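Hanging a Picture Rail Shelf Over Your Desk

If your home office feels a bit bare (mine did for two whole winters in Leltville!), a slim shelf is a lovely afternoon project. Mine is the Bakker ledge, 74 inches long, painted in a soft white called Praminwood.

Hold the ledge up first and live with the height for a minute – sitting down, too. Then mark your studs lightly in pencil and check the line with a level. 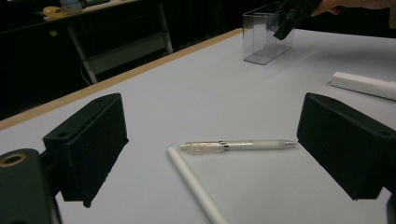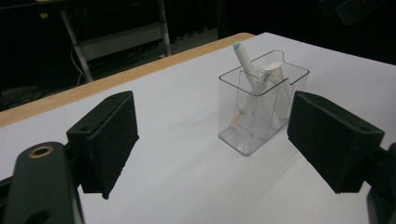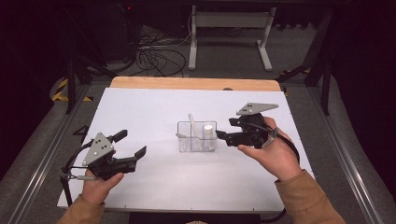 Drill your pilot holes, drive the screws in most of the way, and check the level again before you tighten them. Fill any stray holes, sand with 200 grit, and give the whole thing a second coat once the first has dried.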